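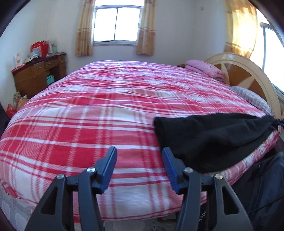
Prisau Island Place Names: README

Version of Monday, January 3, 2022

What is in the package

This dataset collects the names of places on Prisau, a low coral island with one inhabited village, Begum, on the lagoon side. It has 3573 records. Each record is one name as it was spoken by a resident or written on an older chart. A place can have several names, so the number of records is much higher than the number of places.

The names cover beaches, reef passages, wells, paths, fishing grounds and single rocks. Houses are not included.

Files

names.csv: the main table, one name per row
places.csv: one row per place, with latitude and longitude
sources.csv: charts, notebooks and interviews
changes.txt: corrections after the first release

All tables are in UTF-8. The separator is a semicolon, please check this before you open them in a spreadsheet program.

Columns in names.csv

name_id: number of the record, never used again after deletion
place_id: link to places.csv
name: spelling as in the source
name_std: spelling after our rules
source_id: link to sources.csv
certainty: high, medium or low

How the names were collected

Melati Wijaya made the interviews in Begum during 7 visits. Obaidul Munshi read the charts and typed the older notebooks. When the two sources did not agree on the position, we kept both and put the certainty to low. Around 400 records have this value.

Known problems

The north spit moves with the storms, and the positions there can be wrong by the full width of the beach. Names of the Ekora passage are mixed with names of the reef next to it, because the older charts use one word for both. In the Flanamico notebook, 10 pages could not be read and are left out.

Use

You can use the data for research and teaching. Please name both authors. For commercial maps, ask us first, as some families in Begum do not want their wells to be shown.

Corrections are welcome. Send the name_id, the new value and how you know it.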